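Print this thread | E-mail this thread
Last updated: September 10, 2019

Can a machine do the kitchen yet? Two arms, plates, mugs, toaster oven
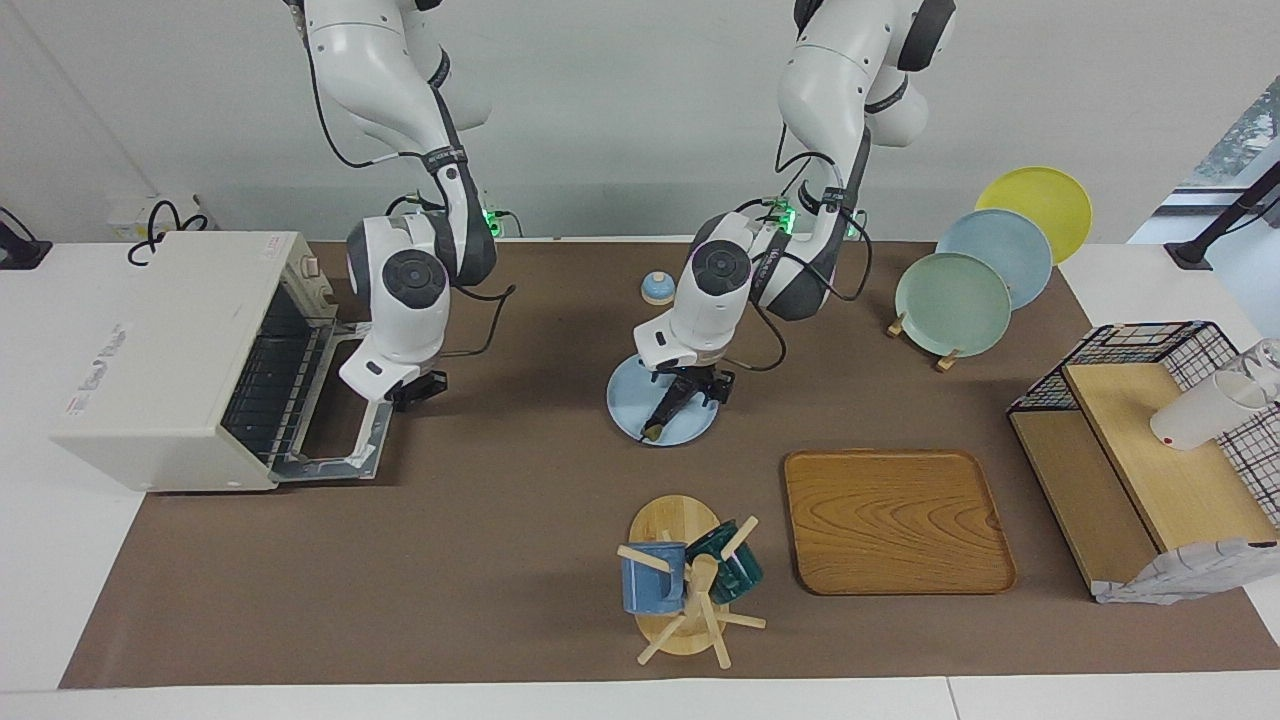 Original post

hdubey
I run the back half of a small catering kitchen and I have been asked by the owner, again, whether we should be looking at arms for the dish area. She saw a talk by somebody from Bistis and came back convinced that two arms on a table can put away plates and load a toaster oven, so why not ours. I posted the photo because it is close to what she has in mind: plates in a stand, mugs on a tree, an oven with the door down, one gripper on a plate.

My question is a narrow one. I don't care about ten years from now. If you had to pick kitchen or shop-floor chores that a pair of arms can do today, without a person standing next to them all shift, which ones would you pick? And which would you refuse to quote on?

For background, we wash 400 plates on a normal day and more in November when the company dinners start. Most of the work is scraping, racking, unracking and putting away. We have 2 people on it and they are also the people who take out the trash, sign for deliveries and find the lid that goes with the container.
Harsh Dubey

Re: Can a machine do the kitchen yet?

walter_l
I would quote on unracking and stacking if every plate is the same plate. I would not quote on anything else in your list.

I did integration work for a long time, mostly at Mittal, mostly packing and machine tending. The jobs that paid off were dull. Same part, same spot, same direction, a fixture holding it. A plate lying flat is a bad part. There is very little rim to get a finger under. A plate standing up in a stand is a much better part. If your dishwasher rack holds them upright, leave them upright until the arm has hold of them and never let one lie down.

Two arms cost you double and the second one is idle a lot of the time. Ask what the second arm is for before you ask anything else.

Re: Can a machine do the kitchen yet?

maelys
The second arm is for everything a person uses a second hand for. Holding the tray still. Steadying the mug tree while a mug goes on. If you push a handle onto a peg and nothing holds the base, the whole tree slides or tips. Walter is right for a cell with fixtures. A kitchen has no fixtures, and if you bolt everything down the staff can't use it.

I have worked with a setup like this for most of a year. Putting plates into a stand goes well. Hanging mugs goes all right when the handle is already facing a useful way, and badly when it isn't. The oven door is fine to open and annoying to close, because the arm has to come around from below and there is usually something in the way by then.

On Harsh's list I would say yes to putting away, maybe to racking, no to scraping.
Maëlys Masson

Re: Can a machine do the kitchen yet?

walter_l
"Goes well" out of how many? I ask because I have sat through a lot of demos. Nine good ones out of ten sounds fine until you do the arithmetic on 400 plates. That is 40 plates a day that somebody has to go over and deal with, and some of them are on the floor.

Re: Can a machine do the kitchen yet?

maelys
Fair question. Our last long run was 1,542 plate placements over several days, with the same three kinds of plate. We stopped it by hand for 3 of those. Two were plates that went in crooked and leaned on the next one, and one was a dropped plate. It was slow, though. A person would have finished before lunch on the first day. I am not going to pretend otherwise.

Mugs were far worse and I don't have a clean number for them, because we kept changing the gripper pads.

Re: Can a machine do the kitchen yet?

reka_s
Three stops is better than I expected. But were the plates dry, and were they always handed over in the same area?

I ask because our place in Uvomdale tried a single arm for unloading a glass washer. It was reliable in the morning. By afternoon the pads had a film on them from rinse aid and it started losing glasses. We wiped the pads every hour and that fixed it, but then someone had to be there every hour. The supplier counted that as running unattended. My manager didn't.

We sent it back after the trial. I would try again with a different pad material and I said so in my report.
Réka Somogyi

Re: Can a machine do the kitchen yet?

maelys
Dry plates, yes. Same half of the table, but not the same spot. I agree that wet is a different job. I would not carry our number over to a dish room.

Re: Can a machine do the kitchen yet?

dkatiyar
I'll disagree with most of this thread. You are all asking whether the arm can do the motion. The motion is the easy part to show and the easy part to improve. What eats the day in a working kitchen is the stuff Harsh put at the end of his post. Deliveries, lids, trash, a tray that somebody left where the rack is supposed to go.

Look at how many different things are on that table. Upright plates, hanging mugs, a cup on its side on the shelf, a glass next to it, a wooden tray, a cloth hanging down at the front. A person tidies all of that without thinking of it as separate jobs. For a machine each one has to be taught or programmed and then tested, and the clear glass will probably be the one that takes longest. Depth cameras don't like glass.

I looked after the floor at Brastov when we put in our first cells. The cells worked. We also hired a person to keep the area around them in the condition they needed. That person was never in the quote.
Devendra Katiyar

Re: Can a machine do the kitchen yet?

walter_l
Then the quote was wrong. The person who feeds the cell is part of the cell. I always put it in, and I lost some bids over it.

I don't agree that the motion is easy, either. Closing that oven door is a motion and Maëlys just said it is annoying. A hinge at the bottom means the hand has to follow an arc while the load on it changes. Do that a bit wrong with a stiff arm and you bend the hinge or drag the oven across the table. A light oven will slide.

Re: Can a machine do the kitchen yet?

dkatiyar
I said easy to show. I have seen plenty of oven doors closed in videos. Once.

Re: Can a machine do the kitchen yet?

hdubey
Thanks, all of this is useful. Some answers.

Our plates are two sizes, white, heavy, same maker. They come out of the machine hot and mostly dry, standing in the rack. We stack them flat on a cart. From what Walter says the stacking is the part to think about, and maybe we should store them standing up. I asked the crew about that and they don't want it. Flat stacks go straight into the warmer.

Réka, what did you pay for the trial, and did they charge for the pads? You can send it to me privately if you would prefer.

Re: Can a machine do the kitchen yet?

reka_s
I sent you a message with the amounts. Pads were extra and so was the second visit.

On hot plates: ask what temperature the pads are rated for, and get it in writing. Ours got softer with heat. That was on glasses, and heavy plates hold the heat longer.

Re: Can a machine do the kitchen yet?

maelys
For flat stacking, you can hold the plate by the rim at one side, set the far edge down on the stack first, and lower the near edge while the fingers open. It works if the plates are light. With heavy ones the wrist sags a little and the plate lands off center, so the stack drifts. Every so often you would want the other arm to square it up. That is one more use for the second arm, Walter.

I would also keep people out of reach of it at first, even with small arms. Nobody is hurt by a slow arm as a rule, but a dropped plate breaks and the pieces travel.

Re: Can a machine do the kitchen yet?

walter_l
Or a simple guide on the cart with three posts, and the stack squares itself. It costs less than an arm and never needs a software update.

Re: Can a machine do the kitchen yet?

maelys
I would take the three posts as well. Your crew might like them with or without the robot.

Re: Can a machine do the kitchen yet?

hdubey
I showed the thread to the owner. She read all of it and her answer was that Devendra is describing our kitchen and Walter is describing one we don't have. She still wants a trial, limited to rack to cart, large plates only, after the November dinners are out of the way. I am going to build the cart guide first and see how much time it saves without any arm.

Réka, I may ask you for a copy of that report, with whatever you need to take out of it.

Re: Can a machine do the kitchen yet?

reka_s
Sure. Write down how long unracking takes now, before you change the cart. We didn't, and then we had nothing to compare the trial with.

Re: Can a machine do the kitchen yet?

dkatiyar
And put the lids on the list. I would pay for a machine that finds the lid.

Print this thread | E-mail this thread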